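3.2 Handover notes and the evening shift

Flosberg is a residential care home on the edge of a mid-sized town. At the time of the fieldwork it had two wings and a shared kitchen, and staff moved between the wings according to a roster posted at the nurses' station. Written handover took place on a single ruled sheet, one side for each wing. The sheet had been in use for longer than any of the staff we interviewed had worked there, and its headings (meals, mobility, mood, visitors) were treated as fixed.

We collected sheets from 13 weeks of evening shifts and coded each entry for length, topic and whether it asked the next shift to do something. Entries were short. Most were a resident's initials followed by a phrase such as "ate well" or "up twice". Requests were rarely written as requests. A worker who wanted a dressing checked would write "dressing left side", and the morning staff understood that a check was wanted. New staff did not always read these entries the same way, and in interviews several described asking a colleague what a line meant before acting on it.

Pruvgate, the second site, had replaced its paper sheet with a typed form in May of the previous year. The form had a separate box for tasks carried forward. Gordon Gauthier coded the Pruvgate material independently of the Flosberg sheets, and the two sets were compared only after both were complete. Typed entries were longer, but the added length came largely from repeated phrases. The box for tasks was left blank in many of the forms, including some in which a task was plainly mentioned under another heading.

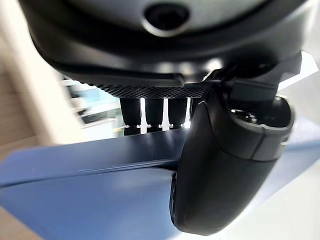

Figure 2

The blank boxes need some care in reading. One explanation is that staff found the form too long for the end of a shift and filled in what they considered the important parts. Another is that they did not think of the work as divisible into tasks and everything else. A worker at Pruvgate put it this way: "If I say she didn't settle, then of course you go in and look at her. I don't need to put that in a box." Similar remarks came up in interviews with staff who had been at the home for years and with staff who had started recently.

Spoken handover filled some of the gap at both sites. It was usually done standing up, often in the corridor, and it was interrupted by call bells, telephones and family members on their way out. At Flosberg the outgoing worker tended to read down the sheet and add to it aloud. At Pruvgate the form was seldom opened during the conversation, and staff relied on memory or on notes kept in a pocket. These pocket notes were thrown out at the end of the shift and are not part of our data. Apolline Bailly, who carried out the observations, recorded their use in her field notes but did not ask to read them.

The roster also mattered. Where the same two people handed over to each other on several evenings in a row, written entries became shorter as the week went on. When a casual worker was due in, entries lengthened again, and the full first name of the resident was more likely to appear in place of initials. This pattern was clearer at Flosberg than at Pruvgate, where the typed form filled in the resident's name automatically.

We did not find that either format led to fewer follow-up questions. Supervisors at both homes believed that theirs did, and both gave the same reason, which was that everybody knew how to use it. Our observations suggest that familiarity with colleagues counted for at least as much as familiarity with the page. The limits of the material should be kept in mind, however. Night handovers were not observed at either site, and the interviews, of which there were 20, favoured permanent staff. Casual staff were harder to reach and more often declined.

The next section turns to what families were told, and to the cases in which a relative knew of a change before the incoming shift did.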